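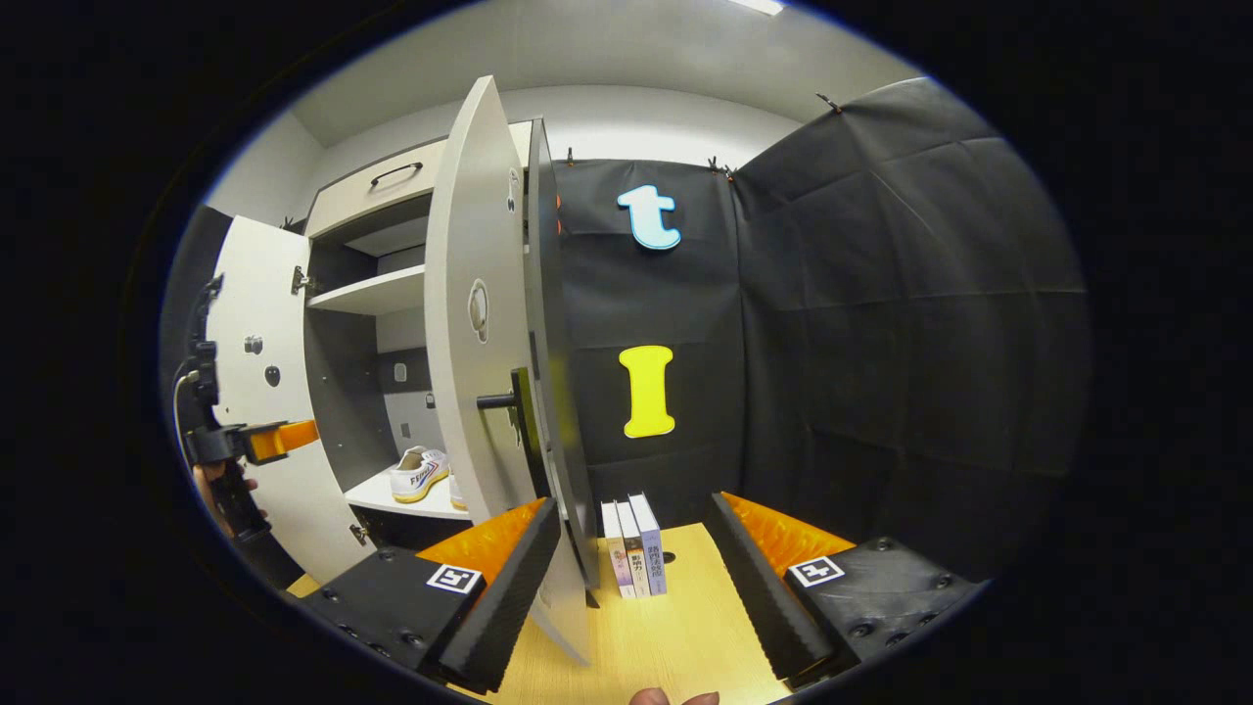
Week 3, and we're on to storage in small houses, which I've been looking forward to all term! Last time I asked you to read the Torvik chapter on halls and landings, and I'm hoping most of you got further than I did at your age. The big idea in it is what she calls "dead height", meaning the air above whatever you've put away. Shoes are the classic case. Two white shoes on the bottom shelf of a white cupboard, another shelf well above them, and all that space in between doing very little. Do your own sums at home and bring them in.

Now, Perklow Terrace. Emlyn Prydderch surveyed 19 of the houses there one wet February and drew every built-in cupboard he was allowed to open (two households said no, and fair enough). His drawings are on the shared drive, in the folder called Orton, don't ask me why. Look at the depths first. He found the deep ones under the stairs were the worst used — people fill the front and forget the back.

I don't agree with him about doors, by the way. He'd take them all off. I think he's never lived with a toddler, but we can argue about that in the seminar.

For next time: pick one cupboard, measure it inside (width, depth, height), and draw it at 1:20 with the doors open. Pencil is fine. Bring tracing paper if you have any, the shop has run out again. Hand-in is October 25, 2019, at the start of class.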